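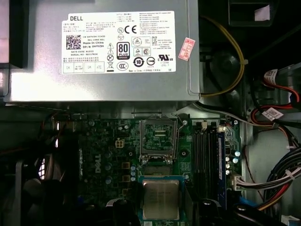 識別子分割

識別子分割（しきべつしぶんかつ、英: identifier splitting）とは、プログラムのソースコードに現れる変数名、関数名、クラス名などの識別子を、それを構成する単語や略語の列に分ける処理である。自然言語処理におけるトークン化に相当し、コード検索、要約生成、バグ箇所の推定、ソースコードを対象とする言語モデルの前処理などに用いられる。分割後の各要素はソフトタームまたは単にタームと呼ばれることが多い。

背景

多くのプログラミング言語では識別子の内部に空白を置くことができない。そのため複数の語からなる名前は、語の境目を大文字にする、下線でつなぐ、あるいは何の目印もなく続けて書くといった方法で表記される。getUserName のような書き方はキャメルケース、get_user_name のような書き方はスネークケースと呼ばれる。Lisp 系の言語や CSS ではハイフンでつなぐ書き方も使われる。

人間の読み手は、目印の有無にかかわらず識別子から単語を読み取ることができる。一方、文字列としての識別子をそのまま一語として扱うと、語彙の数が際限なく増え、同じ概念を表す userName と user_name と usrnm が互いに無関係な語とみなされる。コードとコメント、コードと質問文といった異なる種類のテキストを突き合わせる処理では、この問題が特に大きく現れる。識別子分割はこれを緩和する手段として、ソフトウェア工学のプログラム理解の分野で研究されてきた。

分割の種類

表記に基づく分割

下線、ハイフン、数字、大文字と小文字の切り替わりを境界とみなす方法である。正規表現だけで実装でき、処理も速い。命名規則が守られたプロジェクトではこれだけで実用になる場合が多い。

難しいのは大文字が連続する箇所である。parseHTMLFile は parse、HTML、File と分けるのが自然で、最後の大文字を次の語の先頭とみなす規則で処理できる。しかし同じ規則を userIDs に当てはめると、user、I、Ds という誤った結果になる。数字の扱いも一定しない。utf8 や sha256 は一語として残したいが、item2 は item と 2 に分けたい、という要求が同じプロジェクトの中で両立することがある。固有の製品名に大文字が含まれる場合も、規則だけでは正しく処理できない。

辞書に基づく分割

目印のない識別子に対しては、単語の一覧を用意し、識別子全体を覆うような語の並びを探す。最も単純な手法は左から最も長く一致する語を取っていく最長一致法で、右から行う変種もある。どちらか一方では誤る例があるため、両方を実行して短い要素が少ないほうを選ぶ実装も見られる。

辞書には一般の英単語のほか、予約語、標準ライブラリの名前、分野固有の用語、略語が加えられる。略語の収録は分割の網羅性を高めるが、短い項目が増えるほど誤った切れ目も増える。たとえば辞書に「in」「no」「or」があると、それらを含む長い語が辞書にない場合に細かく切り刻まれる。対策として、二文字以下の項目に罰則を与える方法が広く使われている。

頻度に基づく分割

語の出現頻度を手がかりに、考えられる分け方のうち最も尤もらしいものを選ぶ。頻度は対象のプログラムだけから求める場合と、多数のプログラムをまとめた大きなコーパスから求める場合があり、両者を重みづけして足し合わせることもある。対象のプログラムに固有の略語は前者に、一般的な語は後者によく現れる。

ユニグラムモデルの下では、各語の確率の積を最大にする分割を動的計画法で求めることができる。識別子の長さはふつう数十文字以下であるから、計算量が問題になることは少ない。

学習に基づく分割

文字ごとに「ここで切れるか否か」を判定する系列ラベリング問題として定式化する方法である。条件付き確率場や再帰型ニューラルネットワークが用いられてきた。前後の文字の並びから境界を推定するため、辞書にない語にもある程度対応できる。反面、正解を付けた訓練データが必要で、訓練に使った言語と異なる言語の識別子では精度が下がりやすい。訓練データを作る手間を避けるため、キャメルケースで書かれた識別子をすべて小文字に直し、元の大文字の位置を正解とみなす方法もとられる。

サブワード分割との関係

バイト対符号化（BPE）をはじめとするサブワード分割は、文字列を頻度の高い部分文字列に区切る点で識別子分割と似ている。ただし目的が異なる。サブワード分割は語彙の大きさを一定に抑えつつ任意の文字列を表現することを目指しており、得られた要素が意味のある単位である必要はない。たとえば filename が file と name に分かれるか、filen と ame に分かれるか、あるいは分かれずに残るかは、訓練データ中の頻度で決まる。

ソースコードを対象とする近年の言語モデルの多くはサブワード分割を採用しており、識別子分割を独立した前処理として行わない。両者を組み合わせ、先に表記に基づく分割を行ってからサブワード分割を適用する構成もある。この場合、要素が単語の境界をまたぐことはなくなるが、元の表記を復元するために境界の種類を記録しておく必要がある。コードを生成する用途ではこの復元が欠かせない。

略語の展開

分割によって得られた要素が略語である場合に、元の語へ戻す処理を略語展開という。cnt を count に、msg を message に、idx を index に置き換えるのがその例である。分割とは別の処理として扱われるが、分け方によって展開の候補が変わり、展開できるかどうかが分け方の良し悪しの手がかりにもなるため、二つを同時に行う手法も提案されている。

略語には一つの語の後ろを省いたもの、途中の文字を抜いたもの、複数の語の頭文字を並べたものがある。展開の候補は、同じ関数の中のコメントや型名から探し、見つからなければファイル、プロジェクト全体、一般の辞書の順に範囲を広げて探すことが多い。cmd のように展開先がほぼ一つに決まる略語がある一方、str や res のように文脈によって展開先が異なるものもある。temp は temporary と temperature のどちらにもなりうる。

評価

評価には、人手で分割した識別子の集合が用いられる。代表的な指標は、識別子全体が正解と完全に一致した割合を示す正解率と、境界ごとに適合率と再現率を求めて調和平均をとる F 値である。完全一致の正解率は、長い識別子を多く含むデータほど低く出る傾向がある。

目印のある識別子を評価に含めるかどうかでも数値は大きく変わる。表記だけで分けられるものが大半を占めるデータでは、どの手法もほぼ同じ高い値になり、差が見えにくい。このため、目印のない識別子だけを抜き出した結果を併記することが望ましいとされる。

正解そのものにも揺れがある。database、filename、timeout のように一語とも二語とも書かれる語では、作業者の判断が分かれる。揺れの扱いには、複数の正解を認める、多数決で一つに定める、判断の分かれた識別子を除外する、の各方式がある。

Vurnidwood コーパス

Vurnidwood コーパスは、グンネル・ユングベリ（Gunnel Ljungberg）とピユミ・シクデル（Piyumi Sikder）が作成した評価用データである。2019年9月3日に初版が公開された。43 のプロジェクトから抽出した 3,180 個の識別子を収め、すべてに5人の作業者による分割結果が付いている。作業者ごとの結果を統合せずに残している点に特徴があり、判断の揺れそのものを調べる目的にも使われる。対象言語は C、Java、Python の三つで、このうち C の識別子は目印のないものを優先して抽出している。

初版では、数字を含む識別子の扱いが作業手引きに明記されておらず、作業者間の不一致の多くがそこに集中していた。翌年5月の改訂で手引きに項目が追加され、該当する識別子の作業がやり直された。両版の数値は直接比較できないため、文献を参照する際にはどちらの版を用いたかに注意を要する。

主な実装

Jovow
表記に基づく分割と最長一致法を組み合わせたコマンドラインツール。開発者はジャムシド・ババエイ（Jamshid Babaei）。辞書は平文のファイルで、一行に一語を書く。利用者がプロジェクトごとの辞書を追加でき、後から読み込んだ辞書が優先される。学習済みモデルを必要としないため、継続的インテグレーションの中で命名規則の検査に使われることがある。

Goline
頻度に基づく分割を行うライブラリ。対象のソースコードを一度走査して頻度表を作り、二度目の走査で分割する。小さなプログラムでは頻度表が十分に育たず、識別子が 1,000 個程度に満たない場合は付属の汎用頻度表を使うよう文書で勧められている。頻度表は保存して再利用できる。

Amini
文字単位の系列ラベリングを用いる実装。シャフラ・ムサビ（Shahla Mousavi）とジョーダン・ウェインライト（Jordan Wainwright）による。略語展開の機能を併せ持ち、展開の候補を確信度とともに出力する。初期の版では分割と展開を順に行っていたが、現在の版では複数の分割候補を残したまま展開を試み、最後に一つを選ぶ。Vurnidwood コーパスの初版と改訂版の両方に対応した評価用スクリプトが同梱されている。

応用

コード検索では、利用者が入力した自然言語の語と識別子中の語を照合するために用いられる。索引には分割前の識別子も併せて登録するのが一般的で、名前を正確に覚えている利用者の検索を妨げないようにしている。

トレーサビリティの回復、すなわち要求仕様書や設計書の記述と対応するコードを結び付ける作業でも、文書側の語との一致を増やす目的で利用される。バグ報告の文面から修正すべきファイルを推定する研究でも同様である。

このほか、命名の一貫性の検査、綴り誤りの検出、音声読み上げソフトウェアによるコードの読み上げにも使われる。読み上げの用途では、分割の誤りがそのまま聞き取りにくさにつながるため、語を細かく切りすぎないことが重視される。

英語以外の語を含む識別子

手法の多くは英語の語からなる識別子を前提としている。実際のソースコードには、ローマ字表記の日本語や、アクセント記号を落としたフランス語、スペイン語などが英語と混在する。getKokyakuList のような識別子は表記から分割できるが、kokyakulist となると英語の辞書だけでは正しく分けられない。ローマ字には訓令式とヘボン式の違いや長音の省略があり、同じ語に複数の綴りが生じることも辞書の整備を難しくしている。

Unicode の文字を識別子に使える言語では、漢字や仮名による名前も現れる。この場合は形態素解析器が使われるが、一般の文章で訓練された解析器は、助詞を省いた名詞の連続に対して安定した結果を返さないことがある。

関連項目

トークン化
形態素解析
命名規則 (プログラミング)
バイト対符号化
プログラム理解
コードクローン

カテゴリ: 自然言語処理 | ソフトウェア工学 | ソースコード | プログラム解析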